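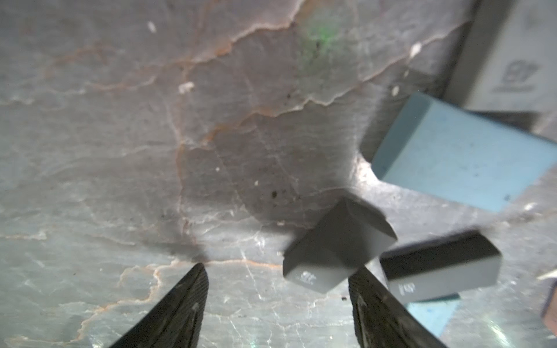 Leave the Junk Drawer Alone
By Samira Srour
Thursday, January 22, 2026

My sister-in-law gave me a set of drawer dividers for the holidays. Bamboo, expandable, very nice. I thanked her and I meant it, and they've been leaning against the side of the fridge ever since, and I think they're going to stay there until March at least.

I like my junk drawer the way it is. I've had one in every place I've lived, including a studio in Wamside that only had two drawers to begin with (the other one held the forks). Right now mine has takeout menus, a tape measure, birthday candles, keys to I don't know what, and a little bag of screws that came with a bookshelf I gave away 10 years ago. Yes, I know. I could throw out the screws.

But every January we get the same wave of advice about this. Everything needs a home, and every home needs a label! I read one of those books last winter, all 298 pages of it, and by the end I had the feeling I get at the dentist, like I'd been caught at something. The author wanted me to empty every drawer in my house onto the bed and ask what each thing was for. I did one drawer. Then it was eleven at night and I couldn't go to bed because the bed was covered in batteries.

What bugs me is the idea that a mess you understand is the same as a mess you don't. My friend Mireille Hakim runs an alterations shop, and her button tin is chaos. Pearl buttons, coat buttons, a few off somebody's old band uniform, all of it in together. A customer once offered to sort it for her as a kindness and she just about took the tin out of the woman's hands. She goes through it with two fingers while she's talking to you and comes up with the right one - or with a better one she'd forgotten she had, and that second thing happens a lot. You don't get that from a labeled box. The box only ever gives you what you asked for.
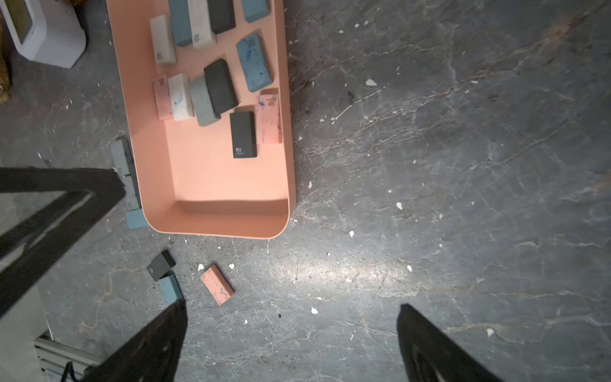

Some in the tray, some on the floor.

I'm not against order, by the way. I want my pharmacist organized. I want whoever packs a parachute to be extremely organized. My taxes live in seven folders and I could find any receipt you wanted in a minute or two. There are parts of life where a thing in the wrong spot costs you, and I'm happy to put in the work there.

A kitchen drawer isn't one of those parts. If it takes me a while to find the tape, well, I was only wrapping a present. And the sorting takes time too, which the books skip over. You sort it, you keep it sorted, you get annoyed with your kids for unsorting it. I've been in houses where a person can't put down a pencil without a small discussion. I'd take the extra minute hunting for the tape.

So my sister-in-law is coming for dinner on the weekend and she's going to see the dividers by the fridge. I've thought about putting them in for the evening. They'd probably fit, if I moved the menus.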